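About Us
Home / About / Services / Contact

Sterkau helps small manufacturers, food packers and schools plan what to spend on robots. We look at the job you want done, work out what it will take, and write you a budget you can hand to your board or your bank. We don't sell arms, grippers or software, and we take no commission from anyone who does.

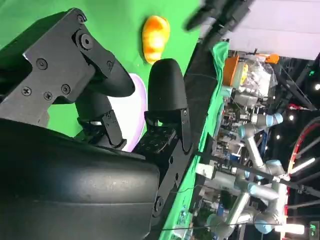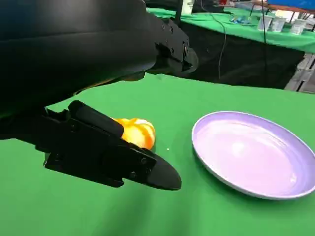 Gripper, plate and green tabletop at our test room in Srithong.

Most of our clients come to us with a quote already in hand. The quote usually covers the arm. It often leaves out the gripper, spare fingertips, mounting plates, cabling, floor space, training and the hours lost during setup. We add those lines and spread them over 12 or 16 months, depending on how you pay for equipment.

Before you order, you can send us samples of the items you handle. We try them on the bench and tell you in writing which grippers we would price and which we would leave off the list.

Our services
Grurkon: a fixed-price budget review for a single work cell, $711.
Cateo: a full equipment plan for one site, including a visit and a replacement schedule, $1445.

Schools and training centers can book either service in January for the next budget year. The office is closed to visitors on Wednesday.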